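Workshop notebook, 15th July – tray handling, returns bench
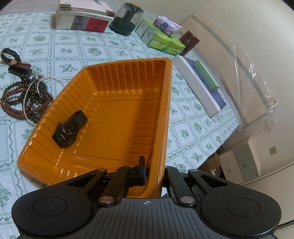
Okay, catching up on my notes before I forget the lot. We're in week three of moving the returns sorting at Gistalley over to the Fernandes line, and the trays are still where most of my day goes. Watches and jewelry come in mixed up with everything else, and somebody has to decide what goes in which tray before any machine gets a look at it. That somebody is still us!

What has changed is the picking up. In June I was lifting and tipping trays all shift and my wrists knew about it by lunch. Now the arm does the plain ones (one item, flat in the bottom, nothing hanging over the side) and I get the awkward stuff. Bead strings are the worst. They wrap around each other and then around whatever you put next to them, so I've been sorting those by hand and I don't see that ending soon.

Ran 60 tray lifts this morning, rim grasp only. 4 dropped, and 3 of those were gripped too close to a corner. Tudur thinks the ribs on the inside wall stop the finger sitting flush. I think we're coming in too steep. We'll try his way first, then mine – loser makes the tea.

Straps are the other thing. A watch with its strap up against the wall can slide when the tray tilts, and I'd like a softer tilt before we put anything pricey in there. Asked Reltardale for the slow profile, no answer yet.

Had a long talk with the evening crew too. They're less worried about their jobs than about the pace, which I get. When the arm takes all the easy trays, every tray that reaches a person is a fiddly one, and the old hourly target makes no sense for that. Tudur is taking it up with Grandari, and I said I'd write down my own times for the hard ones so he has something to show them.

Still to do: corner grasps again, new finger pads, move the spare trays off bench 19.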